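3/3/23

Every few months a friend sends me a link to some new plan for clearing out the kitchen. The latest is from a woman in Stockdale who wants you to own 35 things, total, forks included. The course costs $269. I read the free part twice and I still don't know what happens when people come over for dinner.

My cousin Zoi Deligiannis signed up in December. She gave away her stockpot, her good grater and a waffle iron I would have taken gladly. In three weeks she had bought another stockpot. She says the method works and she just did it wrong, and that sounds to me like something the method taught her to say.

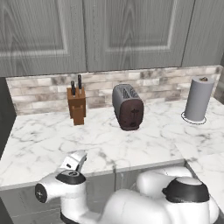
*Knife block, toaster, paper towels. I'd call that a reasonable counter.*

The before-and-after pictures bother me most. Where did the mail go? I asked Fouad Haddad, who moves furniture for a living, and he said half the tidy homes he's been in had a packed garage behind them — one had a piano under the boxes.

Maybe it suits people who eat out a lot. I cook most nights, and I'm keeping both colanders. Zoi has offered me her login so I can see the later lessons, and I'll probably look, mainly to find out about the forks.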